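Derkwood Residents' Forum
Online Moderation Working Group
Minutes of the meeting held on December 25, 2022, by video call

Present: Aisling Moriarty (chair), Shafiq Khan (minutes), and members for Vilik Road and Mondal Court
Apologies: Hellow Street

1. Minutes of the previous meeting
Agreed, with one correction. Under item 4, "removed" should read "hidden pending review".

2. Political advertising on the forum pages
SK reported that 27 paid posts had been submitted ahead of the ward by-election. Of these, 19 carried the name and address of the promoter as the forum rules require. The other eight were returned to the senders. Three came back corrected and were published.

AM asked whether a candidate's personal account is held to the same rule when a post is unpaid. The present wording is unclear. It was agreed that unpaid posts by candidates fall under the general rules on accuracy, with no exemption for office holders.

Action: SK to redraft rule 6 and circulate it before the January meeting.

3. Reports of false claims
There were 164 reports in the quarter. Most concerned a single post giving the wrong closing time for the polling station at Mondal Court. The post stayed up overnight. The member for Mondal Court asked that it be recorded that the first report was made at 6.40 pm and the first reply sent at 9.15 the next morning.

It was agreed that any post giving polling times, places or identification requirements should be hidden on the first report and checked against the council notice. Other posts will stay visible until a moderator has read them.

Action: AM to write to the page host about evening cover. 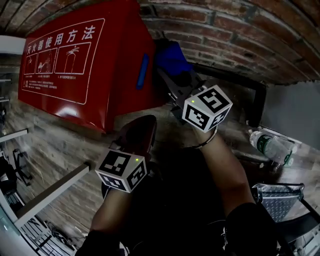

4. Labels on shared articles
The group looked at two forms of label. The first states that a claim is disputed. The second links to a source and makes no statement. The member for Vilik Road preferred the second, as moderators would not have to rule on the claim. SK noted that the link field is limited to 100 characters, so longer council addresses will not fit.

Decision deferred. Both forms to be tried on the test page.

5. Appeals
Two appeals received. One upheld (post restored), one refused. The refused appeal concerned an altered leaflet. The sender has been told of the right to a second review by a moderator who took no part in the first.

6. Any other business
Hellow Street has asked by email for moderators' names to be published. Held over until their member can attend.

7. Next meeting
January, date to be confirmed by SK.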